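Subject: Re: [countyhealth-l] BP screening days, home cuffs, and the November push
Date: 29th August

Sorry for the slow answer, been on the road between clinics and the signal out past Aguirre is what it is. Replying inline where I can, then a few things at the bottom.

Tomos Wynne wrote:

> Folks - before we commit to another season of blood pressure
> tables at the feed store and the library, can we agree what
> they're for? Last year we took 1037 readings. I can find a
> follow-up visit in the records for 47 of the people who were
> over the line. I'm not saying stop. I'm saying the card we
> hand out tells people to "see your provider" and a lot of
> them don't have one.

Yes. Agree with nearly all of that. The 47 is low partly because Pemon clinic was still on paper until spring and none of their visits got matched. So the real number is higher, I don't know how much higher. Still not good.

The card. I'd scrap it. New one should have the clinic phone number in big type and the sentence "you do not need insurance to call." Reading goes on the front, both numbers, written by hand, with the date. The old card had a chart with five colors on it and I watched people fold it and put it in a pocket without looking.

> Also the readings themselves. Half of them are taken with the
> person standing in line two minutes earlier holding a bag of
> dog food.

Guilty. We did that at the Tedov fair, both mornings. Proper way is five minutes sitting, feet flat, back supported, arm resting at heart level, no talking. No coffee or cigarette in the half hour before. Bare arm or close to it, not over a sweatshirt sleeve. And the right cuff size - we had one large cuff for the whole county and it was usually in somebody elses car. A cuff that's too small reads high, so some of our "over the line" people may be fine and we scared them for nothing.

If the first one is high, wait a minute, take it again, write both down. That means 2 chairs per table at least, one for waiting and one for the reading. Slower, yes. I would take half as many readings done right.

And very high readings need a plan that everybody at the table knows by heart. Top number over 180 or bottom over 120, recheck after a few minutes. If it's still up there and they have chest pain, short of breath, weakness on one side, trouble seeing or speaking, it's 911, no discussion. If it's still up and they feel ok, they talk to a clinician the same day, and one of us makes that call with them before they leave. We had one at the library last year who got the card and went home. He was ok. Luck.

> Would the money do more good as home monitors?

Maybe some of it. We have 3000 dollars left in the outreach line and it has to be spent or it goes back. Home cuffs work if someone looks at the numbers. If we hand them out and don't ask for a log we've bought people a gadget. I'd go upper arm only, no wrist ones, and check each model against the validated list before ordering. Fumico has offered us a bulk price but I haven't seen which model yet so please nobody say yes to them on the phone.

What I'd want for the loan program:

- a cuff that fits, measured at the visit
- one page of instructions, English and Spanish
- a log with room for morning and evening, seven days
- a call back at the end of the week, with a name next to it on our side

The last one is where it'll fall over. The Aguirre nurses can take maybe a third of the calls. I can take some. Need to hear from Pemon.

On meds - got asked twice last month whether people should quit their pills if the home numbers look good. No. The numbers look good because of the pills, most likely. Put that on the instruction page somewhere near the top, and say call before changing anything.

Salt handout: still the old one, still fine, but the part about canned soup needs the print bigger. Also it tells people to try salt substitute with no warning about kidney disease or the potassium thing with certain BP meds. That has to be fixed before we print more. I'll do it if someone sends me the original file, I only have a scan and its crooked.

November dates for the library are held but not confirmed. They want to know by the end of next week whether we need the big room or the small one. With the waiting chairs I think big.

Ok, have to run, clinic at one. More tonight if I get the chance. 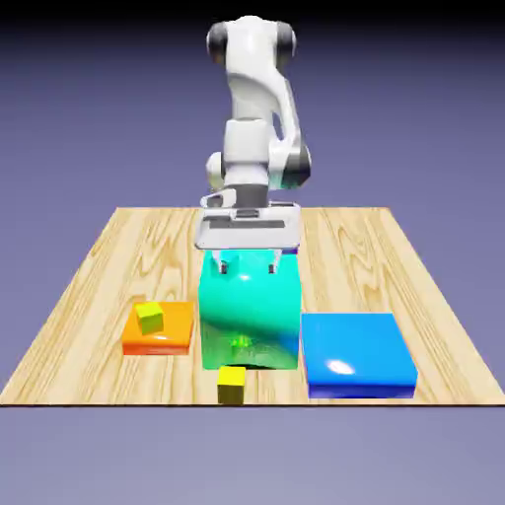 Tomos Wynne wrote back that he could live with fewer readings so long as the call backs really happen, and that he'd rather lend out ten cuffs with a name against each than give away forty. He'll ask Pemon for two people and find the original of the salt handout. Big room is fine with him.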